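Brown (color)

Brown is a color usually made by darkening orange, or by mixing orange with black. In most printed charts it sits off to one side, since it does not appear as a band in the rainbow. Whether that makes it a "real" color is an old argument and not a very useful one. Pink does not appear there either, and few people lose sleep over it.

Perception

A patch of brown needs something brighter near it. Shown alone in a dark room, the same light tends to look orange or dull yellow. This is often repeated in popular books as proof that brown is an illusion, a claim that says more about the books than about brown. All surface colors depend to some degree on what surrounds them.

Pigments

Ocher, sienna and umber are earth pigments that get their color mostly from iron oxides, with manganese also present in umber. Heating drives off water and turns the yellowish kinds redder, hence "raw" and "burnt" on paint tubes. They are cheap, hold up well in light and were used in cave painting. Claims that a given workshop had a secret brown should be treated with care. Most such stories cannot be traced to anything written down at the time.

Names

English has a large stock of words for browns: tan, chestnut, chocolate, russet, rust, clay, coffee. Paint sellers add to it every year. The trade name Tavorel, found on one maker's cards from a February list, covers 3 different mixes, and a later card gives it to a fourth that most buyers would call gray. Ehsan Rana's survey of shade cards found 33 names for browns that readers could not tell apart at arm's length - a result the sellers disputed without offering one of their own.

Meaning

Brown is said to stand for comfort, honesty, poverty, soil and autumn, depending on who is selling what. Studies that link it to mood are mostly small. One often quoted test had 25 people in it and no control group. Its author, Anum Warraich, called it a class exercise, a detail that dropped out of nearly every later account.

Use in interiors

Brown is common on floors, furniture and work surfaces, where it is praised for hiding dirt. It hides some dirt. Dust and flour show up on a dark brown top very quickly. Reddish and clay-like browns also shift a good deal between daylight and lamplight, so a small sample card is a poor guide to a large flat area. 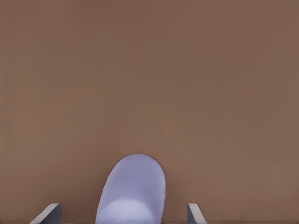

Doina Petkov objects that this puts the blame in the wrong place, and that a sample card works well enough if it is left in the room for 2 days and looked at in the evening as well as the morning. Few stores suggest it. Warrick Ruddock's guide does, but goes on to say that brown makes a room feel warmer by several degrees, and gives no source.

See also: Ocher, Sepia, Tan, Umber

Last edited 27/08/2024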